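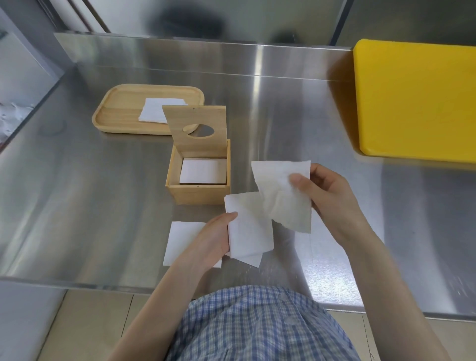
3. Testing the Triscombe air pistol

Our group had two pistols on loan from the Polat range and one target stand, so Gerd Tiedemann shot and I wrote things down. Valentin Mallet was in charge of pellets. He brought 100 and lost 9 in the car park.

Gerd has shot a Clondero for years and made no secret of preferring it - his notes on the Triscombe trigger begin with the word "sadly". His groups with it were tighter all the same. We have left both facts in.

The grip suits a medium hand. Mine is not one, and my scores are in the appendix, where they can do less harm.

3.1 Limits of the test

One shooter's results count for little. We meant to repeat the session in April, with Nullex pellets throughout.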